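Gundunow Fire Department
For immediate release
May 21, 2019

Department reports on Trutero Street apartment fire, opens assistance center for residents

GUNDUNOW – Investigators have traced a fire that damaged a three-story apartment building on Trutero Street to an electrical fault in a second-floor laundry room, the Gundunow Fire Department said. No residents were killed. Two people were treated for smoke inhalation and released, and one firefighter was treated at the scene for a sprained wrist.

The fire was reported at 4:50 a.m. by a resident who heard a smoke alarm in the hallway. The first engine arrived from the Begović Avenue station five minutes after the call. Crews found heavy smoke on the second and third floors and called a second alarm. The fire was under control at 5:42 a.m.
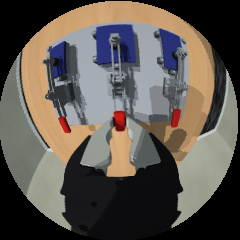 The building has been closed by order of the city until power and gas service can be inspected. The order affects 50 residents. Most are staying with family or friends, and the rest have been placed in motel rooms paid for through the city's emergency housing fund.

"The hallway doors on the third floor were closed, and that kept smoke out of the rear stairs long enough for people to get down," said Fire Chief Teodora Golob. "We ask everyone who lives in an apartment building to leave those doors shut and never prop them open."

Damage was heaviest in the laundry room and the two apartments next to it. Four other units have smoke or water damage. The building had working alarms in the hallways but no sprinklers, which were not required when it was built. Its last fire inspection was in September, and the one violation found then, a blocked exit light, was corrected.

Residents may return with an escort to pick up medicine, documents and pets' supplies. Visits are limited to 20 minutes and must be booked with the department's front desk. Residents should bring photo ID or a piece of mail with the Trutero Street address – a lease is also accepted.

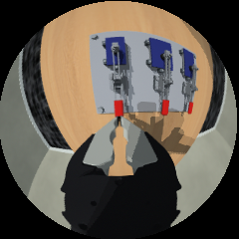 Blue blocks and red-tipped toggle mechanisms on a metal plate.

An assistance center is open at the Trundel Community Hall from 9 a.m. to 6 p.m. each day through the end of the month. Staff can help with temporary housing, school bus changes and replacement of lost documents. Each displaced household may apply for a one-time payment of $700. Applications are available in English and Spanish.

"Please come in even if you have a place to stay for now," said Deisy Villanueva, the city's emergency housing coordinator. "The payment does not depend on where you are sleeping this week."

The department answered 3,753 calls last year, including medical calls and false alarms.

Residents who took video of the fire before crews arrived are asked to contact Fire Investigator Fatos Delić through the front desk at fire headquarters.

Media contact: Chiamaka Balogun, Public Information Office, Gundunow Fire Department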